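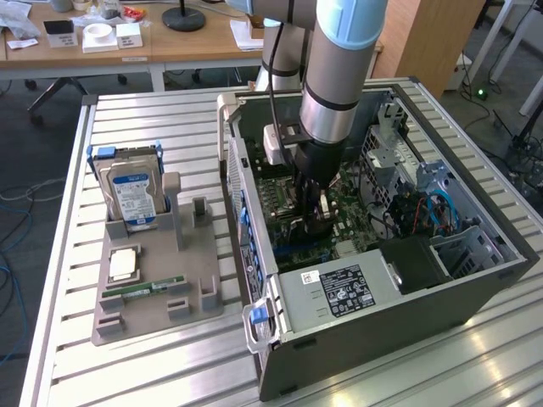
Clolgate 분해작업실 5월 참여자 모집
데스크톱을 열고, 빼고, 꽂고, 적는 일

모집 중. 아래 글이 깁니다. 지난번 공고가 짧았더니 전화가 길어졌습니다. 전화 대신 읽어 주시면 서로 편합니다.

무슨 일인가

기업과 학교에서 쓰다 내놓은 데스크톱 컴퓨터를 눕혀 놓고 옆판을 연 다음, 안에 든 부품을 정해진 순서대로 빼서 정해진 자리에 놓는 일입니다. 메모리, 하드디스크, CPU, 파워서플라이. 다시 쓸 만한 것은 다시 쓰는 쪽으로 가고, 아닌 것은 아닌 쪽으로 갑니다. 이번 기수는 여기에 반대 방향 작업, 그러니까 빈 본체에 부품을 도로 채우는 조립도 포함됩니다. 빼는 것보다 꽂는 것이 어렵습니다. 빼는 사람은 대체로 자신감이 넘치고 꽂는 사람은 대체로 말이 없습니다.

창고에는 본체 1179대가 대기 중입니다. 전부 이번에 하자는 얘기는 아닙니다. 작년 한 해 들어온 것이 2692대였으니 줄어든 편이고, 줄어든 이유의 절반은 저희가 열심히 한 덕이고 나머지 절반은 창고 문이 안 닫혀서 한동안 안 받은 덕입니다.

일의 내용을 조금 더 자세히

본체는 눕혀서 작업합니다. 세워 놓고 하겠다는 분이 기수마다 한 분쯤 계신데, 오후가 되면 다들 눕힙니다. 작업대는 알루미늄 프로파일을 살 모양으로 짠 것이라 틈이 있습니다. 틈으로 나사가 떨어집니다. 떨어진 나사를 주우러 작업대 밑에 들어가는 시간도 작업 시간으로 쳐 드리니 마음 편히 들어가시기 바랍니다. 다만 나오실 때 머리를 조심하세요.

옆판을 열면 먼저 케이블부터 봅니다. 당기지 말고 봅니다. 빨강, 파랑, 검정 선이 드라이브 베이 쪽에서 서로 얽혀 있는 본체가 많고, 파란 SATA 케이블은 꼭 제일 안쪽으로 돌아가 있습니다. 커넥터에 걸쇠가 있으면 걸쇠를 누르고 뺍니다. 걸쇠가 없는 줄 알고 당겼는데 있었다는 보고가 작업일지에서 가장 자주 나오는 문장입니다.

하드디스크는 3.5인치가 대부분입니다. 옆에 플라스틱 레일이 클립처럼 끼워져 있는 종류는 레일을 벗기지 말고 그대로 둡니다. 레일만 따로 모으던 시절이 있었고, 그때 모은 레일이 상자째 남아 있는데 어느 본체 것인지 아무도 모릅니다. 갖고 싶은 분은 가져가셔도 됩니다. 가져간 분이 아직 없습니다.

메모리는 양쪽 고정 레버를 젖히고 수직으로 뺍니다. 손가락이 금색 단자에 닿지 않게 모서리를 잡습니다. 뺀 메모리는 거치대 홈에 눕혀 놓습니다. 주머니에 넣지 않습니다. 이 문장이 왜 필요한지는 묻지 말아 주세요.

CPU는 쿨러를 먼저 떼고, 남은 써멀 그리스를 닦고, 고정 레버를 풀고 들어 올립니다. 들어 올린 CPU는 네모난 자리에 놓습니다. 핀이 있는 종류는 핀이 휘면 끝이고, 핀이 없는 종류는 소켓 쪽 핀이 휘면 끝입니다. 어느 쪽이든 끝나는 방법이 준비되어 있습니다.

확장 슬롯 덮개는 제조사마다 여는 방식이 다릅니다. 파란색 플라스틱이 보이면 일단 거기를 눌러 보세요. 손대도 되는 부분을 색으로 칠해 두는 설계자들이 있고, 저희는 그분들을 한 번도 뵌 적이 없지만 매일 감사하며 지냅니다. 색을 칠하지 않은 설계자들에 대해서는 작업실 안에서만 이야기합니다.

파워서플라이는 빼기만 하고 열지 않습니다. 절대 열지 않습니다. 전원을 뽑은 뒤에도 내부 콘덴서에 전하가 남을 수 있습니다. 납땜을 십 년 하셨어도 열지 않습니다. 라벨에 적힌 인증 표시가 많다고 해서 안심해도 된다는 뜻이 아니고, 바코드 스티커는 떼지 말고 그대로 둡니다. 기록할 때 그걸 읽습니다.

기록

사실 이 일의 절반은 적는 일입니다. 지원하시는 분들이 드라이버 이야기는 길게 쓰시고 기록 이야기는 안 쓰셔서 따로 항목을 뺐습니다.

본체 하나를 마칠 때마다 작업표 한 장을 씁니다. 입고 번호, 제조사, 빠진 부품, 원래부터 없던 부품, 특이사항. "원래부터 없던 부품" 칸을 비워 두시면 그 부품은 작업한 분이 빼 간 것처럼 보입니다. 채우시는 게 좋습니다. 특이사항 칸에는 특이한 것만 적어 주세요. "먼지 많음"은 특이사항이 아닙니다. 먼지가 없으면 그때 적어 주세요.

집계는 Eichhorn이라는 내부 장부에 넣습니다. 이름은 근사하지만 표 계산 파일입니다. 칸이 좌우로 길고, 열 때마다 맨 오른쪽 끝에서 열립니다. 고치겠다는 계획은 작년 계획이었습니다.

하드디스크에 든 내용은 보지 않습니다. 연결도 하지 않습니다. 드라이브는 뺀 즉시 번호를 적어 보관함으로 옮기고, 소거는 다른 방에서 다른 사람이 합니다. 호기심이 강한 성격이라고 자기소개서에 쓰신 분께는 면접에서 이 부분을 한 번 더 여쭙겠습니다.

장소

Maltthorpe 별관 1층 안쪽 작업실입니다. 정문으로 들어오시면 안내판이 두 개 있는데 서로 다른 방향을 가리킵니다. 오른쪽 것이 맞습니다. 화물 엘리베이터가 보이면 너무 가신 겁니다.

난방은 잘되고 냉방은 노력하고 있습니다. 5월은 괜찮습니다. 바닥은 정전기 방지 매트가 깔린 구역과 안 깔린 구역이 있으며, 작업은 깔린 구역에서만 합니다. 창가 자리가 인기가 많은데 오후 세 시가 넘으면 방열판에 햇빛이 반사되어 눈이 부십니다. 그래도 다들 창가에 앉겠다고 하시니 자리는 매주 바꿉니다.

구내식당 점심은 2000원입니다. 가격에 대한 의견은 없고 맛에 대한 의견은 다양합니다. 도시락을 싸 오셔도 되지만 작업대에서는 드실 수 없습니다. 음료도 마찬가지입니다. 뚜껑 있는 텀블러도 마찬가지입니다. 뚜껑을 닫고 마시는 방법을 아직 못 찾았습니다.

시간과 활동비

오전반은 아홉 시 반부터 열두 시 반까지, 오후반은 한 시 반부터 다섯 시까지입니다. 한 반만 신청하실 수 있습니다. 두 반을 다 하겠다는 열정은 고맙지만, 눈이 먼저 지치고 그다음 나사가 사라집니다.

기간은 5월 한 달. 활동비는 전 기간 참여 기준 52만 원이고 오전반과 오후반이 같습니다. 오후반이 삼십 분 더 길지 않느냐고 물으실 텐데, 삼십 분은 정리 시간입니다. 오전반은 정리를 안 하느냐고 물으실 텐데, 오후반이 합니다. 공평하지 않다는 의견이 이미 접수되어 있고 다음 기수부터는 번갈아 하는 방안을 보고 있습니다.

중간에 그만두시면 나온 날만큼 계산해 드립니다. 붙잡지 않습니다. 다만 열어 둔 본체는 닫고 가 주세요. 다음 사람이 남의 본체를 이어받으면 어디까지 뺐는지 알아내는 데 처음부터 빼는 만큼 걸립니다.

이런 분을 찾습니다

작은 것을 잡고도 손에 힘을 뺄 수 있는 분. 악력은 필요 없습니다. 이 작업실에서 부러진 것들은 대부분 힘이 센 분들이 부러뜨렸습니다.

순서를 지키는 분. 더 나은 순서를 알고 계신 분도 환영하지만 첫 주에는 저희 순서로 해 주시고 둘째 주에 말씀해 주세요. 실제로 둘째 주에 들은 이야기로 절차를 바꾼 적이 있습니다. 드라이브를 메모리보다 먼저 빼게 된 것이 그렇습니다. 그 전에는 드라이브 베이에 손등을 긁히는 분이 많았습니다.

모르면 물어보는 분. 묻지 않고 해결하신 흔적은 저희가 몇 달 뒤에 발견합니다.

본체 한 대를 허리 높이까지 들어 옮기실 수 있으면 좋습니다. 어려우시면 지원서에 적어 주세요. 수레가 있고, 바퀴 하나가 말을 안 듣지만 직진은 합니다.

글씨를 남이 읽을 수 있게 쓰는 분. 예쁠 필요는 없습니다. 1과 7만 구별되면 됩니다.

필요 없는 것

컴퓨터 관련 자격증, 조립 경험, 개인 공구. 특히 개인 공구는 두고 오세요. 자석 드라이버를 포함해서 필요한 것은 작업실에 있고, 섞이면 끝날 때 누구 것인지로 회의를 하게 됩니다. 회의는 다섯 시 이후에 열리고 활동비가 안 나옵니다.

게이밍 컴퓨터 조립 경험을 길게 써 주시는 분들이 계십니다. 도움은 됩니다. 다만 여기 있는 본체에는 조명도 강화유리도 없습니다. 회색과 검정 철판입니다. 사무실에서 몇 해를 보낸 얼굴을 하고 있고, 열면 그 사무실의 먼지가 나옵니다.

복장과 안전

소매가 손목에서 끝나는 옷. 늘어지는 소매는 케이블에 걸립니다. 반지와 팔찌는 빼 주세요. 긴 머리는 묶습니다. 니트는 정전기 때문에 앞치마를 걸치셔야 합니다. 앞치마는 드립니다. 색은 한 가지이고 어울리는 분을 아직 못 봤습니다.

철판 모서리는 생각보다 날카롭습니다. 얇은 장갑을 드리는데, 메모리를 잡을 때는 답답하다고 벗으시는 분이 많습니다. 벗으셔도 됩니다. 케이스를 들 때는 다시 끼세요. 반창고는 출입문 옆 서랍에 있고 모양은 고를 수 없습니다.

접지 손목띠는 작업대 앞에 앉는 순간부터 일어나는 순간까지 찹니다. 찬 채로 일어나시면 작업대가 따라오지는 않지만 모두가 쳐다봅니다.

첫날 일정

첫날은 본체를 열지 않습니다. 실망하시는 분이 많아 미리 말씀드립니다. 안전 교육을 듣고, 작업표 쓰는 법을 배우고, 연습용 보드에서 메모리를 뺐다 꽂았다 합니다. 연습용 보드는 오래전에 수명을 다했으니 편하게 대하셔도 됩니다. 딸깍 소리가 양쪽에서 다 나야 꽂힌 겁니다. 한쪽만 나면 안 꽂힌 것이고, 이 차이를 듣는 귀가 첫날의 목표입니다.

둘째 날부터 두 명이 한 조로 본체 한 대를 맡습니다. 한 분이 빼고 한 분이 적습니다. 점심 전에 바꿉니다. 셋째 날부터는 혼자 하셔도 되고 계속 둘이 하셔도 됩니다. 둘이 할 때 더 느린데 틀리는 일은 적습니다.

지원 방법

Maltthorpe 별관 안내대에 비치된 지원서를 쓰시거나, Clolgate 홈페이지 모집란에서 같은 양식을 내려받아 보내 주세요. 양식은 한 장입니다. 한 장을 넘기지 말아 주세요. 첨부 자료도 받지 않습니다. 포트폴리오를 보내 주신 분이 계셨는데 잘 봤고, 다음부터는 안 보내셔도 됩니다.

지원서에는 다음 내용을 적습니다.
희망 시간(오전반 또는 오후반)
연락 가능한 번호
최근에 무언가를 분해해 본 이야기 (컴퓨터가 아니어도 됩니다. 선풍기, 의자, 밥솥 전부 됩니다)
그것을 다시 조립했는지 여부
다시 조립했다면 남은 부품이 있었는지

마지막 항목은 당락에 영향을 주지 않습니다. 솔직하게만 적어 주세요. 나사 하나 안 남았다는 답이 많으면 저희가 조금 의심하게 됩니다.

면접

작업실에서 이십 분 정도 봅니다. 절반은 이야기이고 절반은 손을 씁니다. 케이블 한 묶음을 드리고 구별해서 놓아 보시라고 합니다. 정답이 있는 시험은 아니고 어떻게 내려놓으시는지를 봅니다. 던지시는 분이 가끔 계십니다.

결과는 합격하신 분과 그렇지 못한 분 모두에게 문자로 알려 드립니다. 대기자가 되신 분께는 대기자라고 적어 보냅니다. 첫 주가 지나면 자리가 나는 경우가 꽤 있으니 너무 서운해하지 마세요.

자주 들어오는 문의

빼낸 부품을 가져갈 수 있나요?
안 됩니다. 앞서 말씀드린 레일 상자만 예외입니다.

집에 있는 컴퓨터를 가져가서 고쳐도 되나요?
안 됩니다. 점심시간에도 안 됩니다. 증상을 말씀하시면 옆자리에서 조언은 해 줄 텐데, 사람마다 다른 조언을 할 겁니다.

노트북도 하나요?
이번 기수에는 없습니다. 접착제와 싸우는 일이라 따로 모집합니다.

경험이 전혀 없는데 정말 괜찮나요?
괜찮습니다. 경험이 없는 분은 설명서를 읽습니다.

학생도 되나요?
만 18세 이상이면 됩니다. 봉사 시간 확인서는 나가지 않습니다. 활동비를 드리는 활동이라 둘 다는 안 된다고 합니다.

안경을 벗어야 보이는데 괜찮나요?
확대경이 있습니다. 스탠드에 달린 것인데 고개가 조금씩 내려가니 수시로 올려 주세요. 확대경 고개 얘기입니다.

음악을 들어도 되나요?
이어폰은 안 됩니다. 딸깍 소리를 들어야 합니다. 스피커로 틀자는 제안은 선곡 문제로 두 번 무산되었습니다.

주차되나요?
자전거는 됩니다.

참여가 끝나면

수료증은 원하시는 분께 드립니다. 액자에 넣을 만한 종이는 아닙니다. 계속하고 싶은 분은 다음 기수에 서류 없이 이름만 올리시면 되고, 지금 작업실에 있는 사람 중 상당수가 그렇게 한 달만 하겠다고 왔다가 아직 있습니다.

정원이 차면 모집은 그날로 닫습니다. 닫힌 뒤에 온 지원서는 다음 기수로 넘겨 둡니다. 문의는 오후 두 시에서 네 시 사이에 안내대로 부탁드립니다. 그 외 시간에는 손에 뭔가를 들고 있어서 전화를 못 받습니다.

Clolgate 분해작업실

추신. 지난 기수에서 길이 조절용 파란 손목띠를 차고 그대로 귀가하신 분, 반납해 주세요. 우편도 됩니다.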